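Llorente Fund, small grants program
Progress report from the Grerken Reading Line, covering the second half of the grant year

We are so happy to be writing this one! When we sent our first report the Reading Line was still a phone number on a poster and a stack of borrowed books. It now runs every weekday evening, and in these six months callers have listened to 2104 stories read aloud over the phone.

A quick reminder of how it works. A family calls the Grerken number between five and eight in the evening, picks an age group, and hears a story read live. If all the readers are busy, the call goes to a recorded story from the Zurno library, which let us record from its local collection without a fee. Families told us last spring that they wanted stories they could hear in the car or at the laundromat, and a plain phone call does that without an app, a login or a data plan.
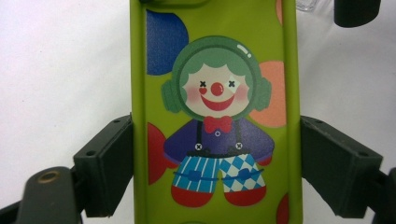
Green phone case with a smiling clown on the back.

Who is calling
We set out to reach 600 households and we have reached 913. Most calls still come from Grerken itself, but the valley road toward Kilach has been the big surprise, and we now get whole runs of calls from there just before bedtime. Grandparents call too, sometimes with no child in the room, and we are delighted to have them.

The most requested stories are animal stories, then anything scary (the older children ask for "the one with the well" over and over). We have added two more ghost stories for the winter, both mild.
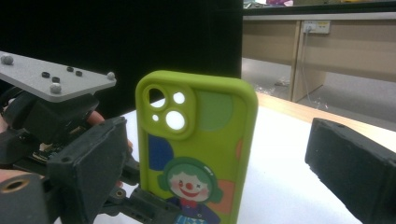
Colored shapes and a clown: a lime-green case, seen from the back.

Readers
We have 87 trained readers, up from 52 at the first report. Training is now one long evening session in place of two short ones, and far more people finish it. The part everyone enjoys most is the practice call, where an experienced reader plays a five-year-old who keeps asking why.

Evening coverage is good until seven. The last hour is thin, especially in December, and on 8 evenings every late call went to a recording. We are asking the high school drama club to take over

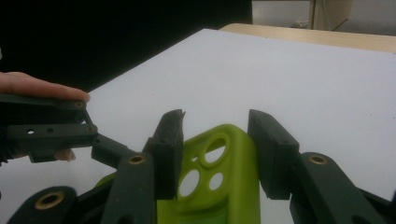
that last hour twice a week, starting in the new term. Their teacher is keen, and the students have already tried out a chapter book in parts, with voices. It was wonderful.

Money
Spending is close to plan. Phone charges came in higher because calls are longer than we expected, and printing came in lower because the clinic and the bus station both copied our posters for us. We would like to move what is left in the printing line over to phone charges and will send the short form for that separately.

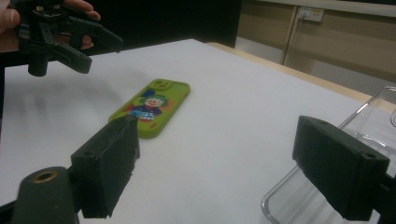 Can families who speak Spanish at home use the line?
Spanish stories are read live two evenings a week, and there are recorded ones on all the others. We hope to add a third live evening by summer.

Next six months
Fill the late hour, record the Kilach folk tales, and hold one open evening at the Zurno library where callers can meet their readers in person. Several children have asked what the readers look like, so there will be name tags and plenty of juice.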